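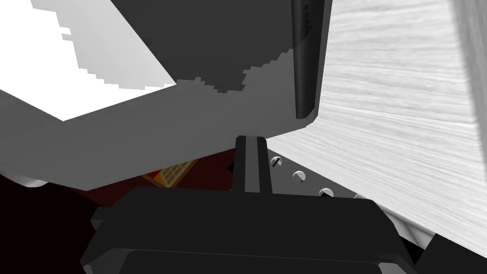

STIKADSTEAD HOUSING COOPERATIVE
Minutes of the Building Services Meeting, April

Chair: Vasylyna Kravets
Present: nine members, the building services manager, one representative of Hikesent (heating contractor)
Apologies: received from two members
The meeting opened at 6:35 p.m.

1. Minutes of the previous meeting

Accepted with one correction. Under item 4, "supply valve" should read "return valve". The corrected copy has been placed in the office binder.

2. Matters arising

2.1 The insulation on the riser in Stair C has been replaced from the basement to the second floor. The upper section remains as it was, pending access to the two flats on the third floor. The manager will write to both households again.

2.2 The key to the meter room has been returned. A second copy has been cut and is held in the office.

2.3 The leaking air vent in Stair A was replaced in March. The old vent was found to be the wrong pattern for the system pressure. The manager was asked to check whether the same pattern was fitted in Stair B.

3. Heating system - balancing of the circuits

3.1 The Hikesent representative presented the survey of the heating circuits. The long-standing complaint is that ground floor flats overheat while the top floors of Stairs B and D do not reach the set temperature until late morning. The survey attributes this to the balancing valves, several of which were found fully open. With the valves in that position, most of the flow returns through the shortest circuits and the far risers are starved.

3.2 Hikesent proposes to set each riser valve to a calculated position, measure the flow, and repeat after one week. The work does not require the system to be drained. Radiators in each stair would be off for 2 hours while that stair is done.

3.3 A member from Stair D asked whether a larger pump would give the same result. The representative replied that a larger pump would raise the flow everywhere, including in the circuits that already have too much, and would add noise at the ground floor radiators. The existing pump is adequate for the building.

3.4 A member asked about radiators that have been changed by residents. The survey lists four flats with radiators larger than the originals. Discussion followed as to whether these should be charged at a different rate. The chair ruled that charging is a matter for the general meeting and closed the point.

3.5 Resolved: to accept the Hikesent proposal at the quoted price of $1,062, to be met from the maintenance reserve. Eight in favor, one abstention.

4. Heat meters

4.1 Quotes for individual heat meters have been received from Nullel and from Kobzar. Nullel offers meters read by radio from the stairwell, with a yearly service fee. Kobzar offers meters with a display only, to be read by the resident and checked by the office once a year.

4.2 The manager noted that the Nullel price excludes the fitting of isolating valves, and that the Kobzar price includes them. The two quotes cannot be compared in their present form.

4.3 Several members preferred to see a full heating season with the circuits balanced before any meters are bought. Others held that the order should be placed before the autumn, when installers are busy.

4.4 Deferred. The manager will ask Nullel for a revised quote with valves included - and will ask both firms how long their present prices stand.

5. Hot water temperature

5.1 The hot water cylinder thermostat was found to be reading low. The sensor has been reseated in its pocket with fresh paste. Readings since then have been steady.

5.2 The log sheet by the cylinder has gaps in February. Readings are to be entered weekly, with initials.

6. Any other business

6.1 The basement drain backs up in heavy rain. The manager has a budget of $200 for small works and will have the trap cleared from it.

6.2 Bicycles are again being chained to the gas pipe in the rear passage. Notices will be put up. The chair asked that the pipe be inspected for damage to the paint and brackets.

6.3 A replacement lamp and timer for the boiler room will cost $80. Agreed without a vote.

7. Actions

Manager: letters to the third floor flats in Stair C; check of the air vent in Stair B; revised Nullel quote; drain; notices and pipe inspection; boiler room lamp.
Chair: signed order to Hikesent; note to residents on the dates when radiators will be off, stair by stair.
Hikesent: valve settings and flow readings, in writing, after the second visit.

The meeting closed at 8:10 p.m. The next meeting will be called when the flow readings have been received.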